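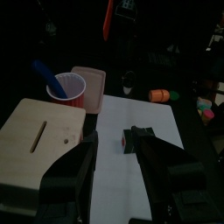 Wiltbridge Memoir Reviews
Data card, version 2

Summary

Wiltbridge Memoir Reviews is a collection of 900 short reader reviews of political and personal memoirs, written in English and supplied with basic catalogue information for each book. It is intended for research on how readers write about lives, illness, public service and family history. The collection is maintained by the Wiltbridge Reading Archive and was last revised on July 15, 2025.

Contents

Each record holds the text of one review, the title and year of the book under review, a subject heading and a rating where the reader gave one. Ratings are missing from 238 records. These fields have been left blank and should not be read as zero.

The reviews cover 341 books. Coverage is uneven: memoirs of public office are well represented, while those of working life and sport are few. Reviews of audiobook editions are marked in the field "format".

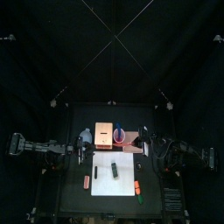
Subject headings follow the Fudberg scheme, shortened to 44 headings. Where a book could fall under two headings, the first heading in the library catalogue was used. Users who need the full scheme should apply to the archive in writing.

Sources

Reviews were submitted on paper slips and through the Rirkus reading portal. Paper slips were typed up as written, with spelling and punctuation kept. Illegible words are shown as [unclear]. Publishers' blurbs and quotations from forewords were removed when they made up the whole of a submission, but may remain inside longer reviews.

Reader names, postal addresses and membership numbers have been withheld. Some reviewers mention their own health or bereavement, and users are asked not to attempt to identify them.

Known faults

Several titles in the Ó Briain bequest carry the year of the paperback in place of the first edition. Corrections received after February are held over to the next version.

Terms of use

The collection may be used for teaching and non-commercial research. Reviews may be quoted in part with the record number. Redistribution of the complete file requires written permission from the archive.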